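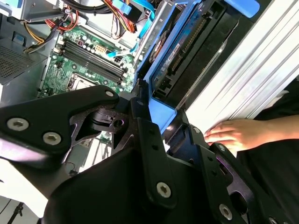
Newsletter > Screen & Stars > What I'm Watching

Vitória Barros goes small, and I'm all in

So I finally caught up on Stallmont this weekend (all of season two, don't judge me) and I can't stop thinking about Vitória Barros. She came in as the annoying sister-in-law with maybe a dozen lines, and by the dinner episode she's running the whole show! I went back and watched that scene again just for the bit where she folds the napkin.

Anyway, the news. She's passed on the big Brullent sequel and is spending the spring on stage instead, in a two-hander called Stougaard at the Hillside. It's a tiny house, 173 seats, and she's paired with Grímur Hedegaard, who you may remember as the ferry captain in season one. Karthik Rathnayake directs. I loved his last play and my sister walked out of it, so take your pick.

Previews start in May. Almost 300 people were on the waiting list when I checked on Monday, and seats are $51, which I thought was pretty fair for a name like hers. If you miss out, try the box office the same afternoon, I've had good luck there before.

A few of you wrote in to ask if this means she's leaving Stallmont. I don't think so? Troels Frandsen, the showrunner, told a fan night last month that he's writing season three "with her in the middle of it," and that doesn't sound like a goodbye to me. I do worry about the ferry captain though.

Next time I'll get to the soundtrack, plus the wig question. Keep your theories coming, especially the ones about the lighthouse.

14 comments | 38 shares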